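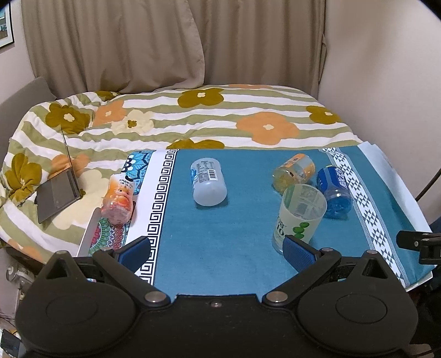 Flisville textile recycling moves to fortnightly pickup

Household textile collection in Flisville will change from monthly to fortnightly in August, the town's waste contractor, Stendulley, has confirmed. The service covers 3888 addresses in the Ellach and Sinaga districts.

Accepted items are clothing, bed linen, towels, curtains and tablecloths. Material must be dry and tied in a bag weighing no more than 13 kilograms. Pillows, quilts and carpet are excluded and should be taken to the Ellach depot, where the gate fee is unchanged.

Operations manager Izzati Yeoh said the monthly interval had left bags at the kerb beyond the capacity of a single truck. Two vehicles will now be assigned to each run, starting at 6 a.m.

Sorting is done at the depot into three grades: resale, wiping cloth and fibre recovery. Blended fabrics go to the third grade unless the label shows a cotton content suitable for cloth.

Revised calendars will be mailed to residents. Hakim Ngui is handling enquiries about missed pickups at the depot office.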